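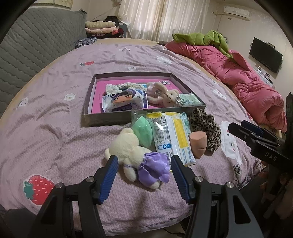 I listened to the Ullau record two more times last night, and I think now that I was unfair with it in December. At that time I wrote only one line in this diary, "too gray, too slow," and I put it away. Everaldo Frota is the one who made me return. He wrote me a long message saying that the second side is the best thing Skondell has put out, and that I must hear it with headphones and not with the small speaker in the kitchen. So I lay down on the floor of the bedroom, at the same height as the mattress, with my good headphones. From there I could not see the open box with the little bear lying on its side in its sheer skirt, only the edge of the pink sheet and the ceiling. It was a good way to listen. The first track still does not convince me. It is one chord with a kick drum far behind it, and it stays like this for 9 minutes. But the third one, "Flaris," is another matter.

May 2022 will be for me the month of this track, I feel it already. It begins with a sound like a radio between two stations, and under it there is a bass line of only four notes. Then the fourth note starts to come late. At first I thought that my player had a fault. After some minutes the whole rhythm leans on this late note, and when the hi-hat enters it follows the wrong beat, and suddenly the wrong beat is the right one. I played this passage 7 times. I wanted to write down how it is made, and I could not do it. Natanael Lins, who understands machines better than me, believes that it is two sequencers which are not well connected, and that Ullau left them to drift apart while the tape was running. Ismael says it is simply played by hand by a tired person. I like both ideas and I have no way to know.
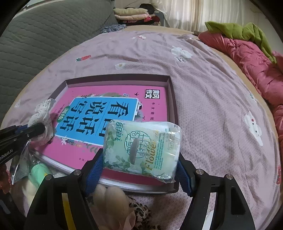
What I did not hear in December is how much air there is in these recordings. With the small speaker you receive only the middle, and the middle is the dull part. With headphones there is a lot of very low noise, almost like a room breathing, and some high clicks that travel from left to right. On "Teixeira," the last piece, there is also a voice. I am not sure of the language. It says the same two syllables and each time they are cut a little shorter, until there is only a consonant left, and this consonant becomes the snare. It is an old trick, but it is done with patience.

My copy is number 35, written with a pencil inside the sleeve. Leidy Alvarado has offered to buy it from me, and I answered no before I had even thought about the price.

I still want to hear them play live. Jussara Miranda saw them in a very small place and says that they stood with their backs to the public and changed the tempo so slowly that people stopped dancing without noticing it. She did not enjoy it. I believe I would have enjoyed it — but I am a person who sits at concerts when there is a chair.

Tomorrow I will try the first track again, with the volume lower. I have also to write back to Everaldo, and to ask him if he still has the early cassette, the one with the blue cover. He promised to copy it for me and I think he forgot.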